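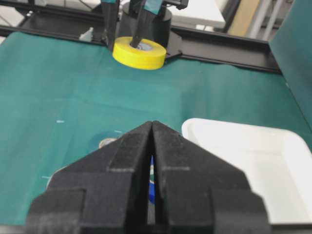

工坊通讯 · 十月
文：Hosadance 共享工坊编辑组

双臂台进度：从抓得住到放得准

双臂台这个月的工作集中在一件事上：把胶带卷从桌布上拿起来，放进白色托盘。机架和走线上个月已经收尾，剩下的是夹爪、标定和动作程序。

选胶带卷做练习物，原因很简单。工坊里到处都有，颜色好分，摔了不心疼。它还有一个中心孔，夹法可以有两种：一种是从外缘夹住，另一种是一根手指伸进孔里，另一根贴在外侧，夹住卷壁。第二种对高度要求更严，手指下得浅了会滑脱，下得深了会顶到桌面。目前程序里两种都保留，由操作的人在开始前选定。

夹爪手指换过一版。旧版是按 Brunis 的开源图纸打印的，指尖偏宽，两卷挨得近的时候插不进去。新版把指尖收窄，根部加厚，打印时间也长了一些。打印参数放在共享盘的“双臂台/手指”目录下，想自己打一副的会员可以直接用。注意打印方向，手指要侧躺着打，立着打的那一副装上去第一天就沿层断了。

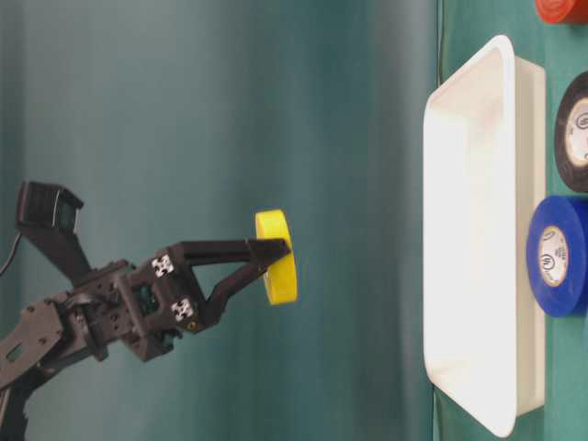 标定方面，腕部相机的支架重新拧过，角度固定后不要再动。上周有人为了看清托盘把支架掰了一下，结果所有抓取点都偏了，重做标定花了一个晚上。如果确实需要调整，请在台子旁边的本子上写明，并把标定程序从头跑一遍。

桌布目前用的是青绿色那块，两侧和背后的颜色也尽量统一，方便程序把胶带卷从背景里分出来。问题出在那卷深青色的胶带上，它和桌布颜色太接近，识别时有时会漏掉。现在的处理办法是降低颜色的权重，多看中间的纸芯。红色和黄色的卷没有出过这类问题。桌布的褶皱也会影响识别，开机前请用手抹平，别用熨斗，上次烫出来的印子到现在还在。

动作程序现在是第 17 版。和前一版相比，改动主要是松开夹爪之前多停半秒，等手臂的晃动消掉再放。之前放下去的卷常常会滚到托盘边上，停一下之后好了很多。另外，抬升高度加了 50 毫米，免得夹着的卷蹭到托盘边沿。

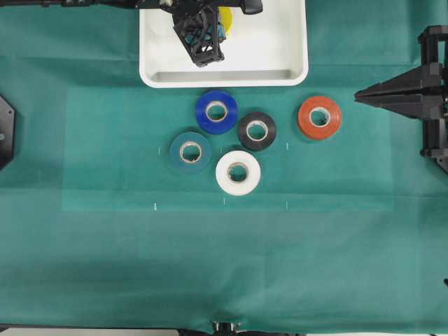 两条手臂同时动作仍然是最麻烦的部分。现在的规则比较保守：一条手臂进入托盘上方时，另一条必须停在自己那一侧等候。这样不会相撞，但速度慢。下一步打算把托盘上方划成两个区，各自占用各自的，只在交界处排队。会用 Pappas 调度库的会员如果有空，欢迎来帮忙看看代码，我们在死锁检测上卡了一阵。

舵机也提醒一句。腕部的舵机连续运行时间长了会发烫，目前的做法是每跑完一轮让它歇几分钟。备件已经向 Plestcombe 订了 2 只，到货后先放在零件柜里，不要拿去修别的东西。

想上手试的会员，每周四晚上七点以后台子开放。第一次使用需要有熟悉设备的人在场，急停按钮的位置请先认清楚。长头发扎起来，袖口卷好，手臂通电后不要把手伸进机架里捡东西。胶带卷用完放回架子，不要留在桌布上过夜，有胶渗出来很难洗。

测试记录统一写在共享盘的表格里，编号已经排到 1014。请接着往下填，失败的也要填，并写清楚是没夹住、夹偏了还是没放准。

近期内容
· 激光切割机换镜片后的对焦方法
· 旧打印机步进电机拆解与再利用
· 零件柜重新贴标签，螺丝按规格归位
· 焊台借用规定（更新）

联系我们：前台留言或回复本邮件 | © Hosadance 共享工坊 | 返回顶部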